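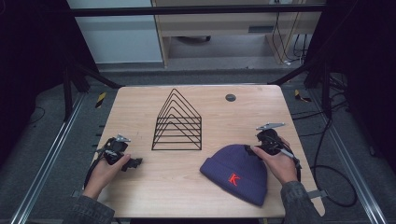
Enseñar a un robot a doblar, colgar y ordenar

Reportaje

Imprimir | Enviar por correo

Hay tareas de casa que una persona hace sin mirar y que para un brazo robótico siguen siendo muy difíciles. Coger un gorro de lana de la mesa es una de ellas. El gorro no tiene una forma fija, se aplasta cuando la pinza lo toca, y lo que la cámara veía hace un segundo ya no sirve para decidir el movimiento siguiente.

En Kivex, una empresa pequeña con taller en la calle Paredes, llevan más de un año trabajando en este problema con un método que llaman Tender. La idea central es sencilla de contar. Una persona se sienta delante de una mesa con una pinza en cada mano y hace la tarea. Las pinzas registran su posición y la apertura de los dedos, una cámara a la altura de la cabeza graba lo que la persona ve, y de todo eso aprende después un modelo que mueve los brazos del robot.

Lo que distingue a Tender de otros métodos parecidos es lo que hace con las dudas. Cuando una persona manipula tela, se para. Acerca los dedos, toca el borde, cambia de opinión y lo coge dos centímetros más allá. En muchos conjuntos de datos estos momentos se cortan, pues se consideran ruido. El equipo de Kivex decidió conservarlos y darles una etiqueta propia: el modelo aprende a reconocer cuándo un agarre todavía no está bien y tiene permiso para corregirlo antes de cerrar la pinza.

El montaje es modesto. La mesa es de madera clara y alrededor hay un bastidor metálico con cortinas oscuras a los lados. En el suelo, dos raíles de aluminio y bastantes cables. Las cortinas se instalaron por la luz: por la tarde el sol entraba bajo y las sombras sobre la mesa cambiaban tanto que las grabaciones de las cuatro no se parecían a las de la mañana.

Los objetos se eligen por parejas, uno blando y otro rígido. Un gorro azul marino de punto, con una letra K roja bordada en la vuelta, comparte la mesa con un organizador de alambre negro de esos que se usan para carpetas, con varios contornos en forma de casita, cada vez más altos hacia el fondo. La tarea que se graba con esta pareja es colgar el gorro de una de las puntas. Parece un juego de niños, pero reúne casi todo lo que suele salir mal. El alambre es fino y el fondo se ve a través de él, de manera que el sistema de visión calcula mal la distancia. El gorro, por su parte, tiene que abrirse un poco antes de bajar, y para abrirlo hacen falta las dos manos.

El conjunto de datos actual tiene 2.574 demostraciones, repartidas en 40 tareas. No es mucho, comparado con lo que se maneja en el sector. Los autores lo reconocen en el informe técnico que publicaron en mayo, y defienden que el tamaño importa menos cuando cada demostración contiene también sus errores. Para comprobarlo entrenaron dos modelos iguales, uno con las grabaciones completas y otro con las mismas grabaciones, pero limpias de pausas y correcciones. El primero terminó más veces la tarea en todos los ejercicios con tela. En los ejercicios con piezas rígidas la diferencia casi desaparece, y en 5 de ellos el modelo "limpio" fue incluso mejor, porque era más rápido y no perdía el tiempo en comprobar lo que ya estaba bien.

Este último resultado es quizás el más interesante. Un robot que duda demasiado tampoco es útil. En los primeros ensayos, el brazo podía quedarse encima de una prenda abriendo y cerrando la pinza hasta que alguien pulsaba el botón de parada. La solución fue poner un límite: después de 2 correcciones, el modelo debe coger el objeto o retirarse y empezar otra vez desde arriba. Es una regla escrita a mano, y en el equipo no gusta a todos - algunos preferirían que también esto se aprendiera de los datos.

Queda además la cuestión de los operadores. Trabajar con las pinzas cansa la muñeca, y una persona cansada duda de otra manera, con movimientos más cortos y menos precisos. Por esta razón las sesiones en Kivex son breves y los objetos van cambiando. También se ha visto que los operadores zurdos colocan la tela de modo distinto, y de momento hay pocos en el conjunto.

La siguiente prueba será fuera del taller, en la lavandería industrial Trornbridge, que ha ofrecido una mesa de clasificación para montar allí los brazos. No habrá cortinas ni luz controlada. Las prendas llegarán mezcladas y muchas de ellas serán nuevas para el modelo. Si Tender funciona en ese lugar, la empresa piensa abrir una parte de las grabaciones a otros laboratorios. La parte de los gorros, según dicen, será la primera.

12 comentarios | Compartido 86 veces

Contacto | Aviso legal | © Todos los derechos reservados | Volver arriba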